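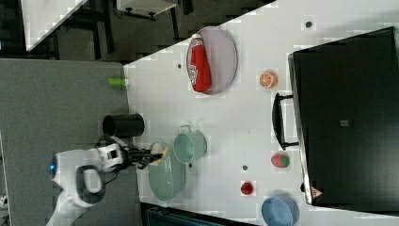

그릇 하나 집는 데 그렇게 오래 걸릴 거면 손으로 하는 게 낫지 않냐고, 어제 글에 그런 댓글이 달렸다. 맞는 말이라 답글을 못 달았다.

홈 | 작업일지 | 부품 | 방명록
마지막 수정: 2026년 10월 29일

오늘도 공용 작업실. 팔에 붙인 이름은 플리사노인데 부르면 안 온다. 민트색 큰 그릇에 손가락을 넣는 데까지는 간다. 거기서부터가 문제다. 그릇 테두리를 물려고 하면 좌표가 어긋나고, 좌표를 고치면 이번엔 옆의 작은 냄비 쪽으로 간다. 냄비는 내일 목록에 있는데 의욕이 앞선다.

케첩병은 보라색 접시에 눕혀 둔 채로 손도 못 댔다. 딸기도 마찬가지. 오븐 문은 8월에 세운 계획표에는 첫 주 항목이었다. 계획표를 쓴 사람을 만나면 따지고 싶은데 내 글씨다.

컬리에서 산 감속기는 아직 멀쩡하다. 크루사도 쪽 케이블은 피복이 벌써 하얗게 일어나서 테이프를 감았다. 테이프 위에 테이프를 감았다고 쓰는 편이 정확하겠다. 로그는 1,443줄. 그중 426줄이 같은 경고다. 처음엔 읽었고 지금은 벽지로 본다.

저녁에 하강 속도를 2,000에서 200으로 낮췄다. 얌전해지긴 했는데 그릇까지 내려가는 동안 컵라면이 익는다. 면이 불어서 국물은 버렸다.

내일은 손가락 끝에 고무를 붙여 볼 것. 스쿠르나우 브래킷 나사도 다시 조이고, 댓글에 답글도 달고.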